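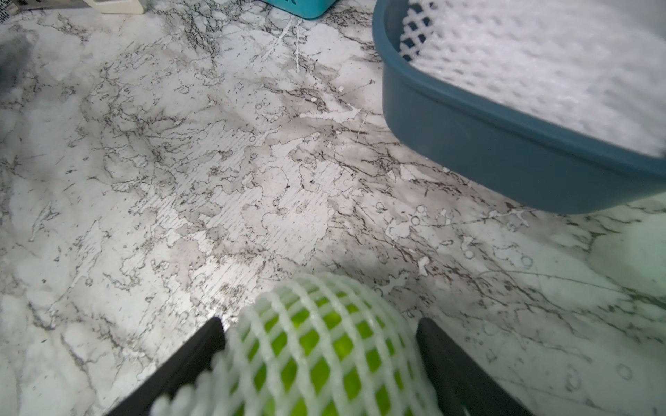
Figure 1. Countertop with gray and dark brown veining, marble pattern.

Tuesday, June 20, 2023
By Máté Barta

Reuse of the Wenach Depot as a Shared Kitchen: Demand Survey

The town of Wenach has 1,784 residents and no licensed kitchen for rent. This report estimates demand for one in the former freight depot on Balogh Street. A paper survey went out in March to home food producers and market vendors in Wenach and Gesosow. We received 48 usable responses.

Most respondents wanted weekday evening hours. Cold storage ranked above oven space. Vendors from Gesosow would drive in only if parking were free. Two responses were dropped from the cost section for missing income data.

The depot's electrical service is rated at 100 amps, too low for the equipment list in Appendix B. An upgrade should be priced before the town applies for grant funds.

Contact: Skekus Rural Development Program | © 2023 | Back to top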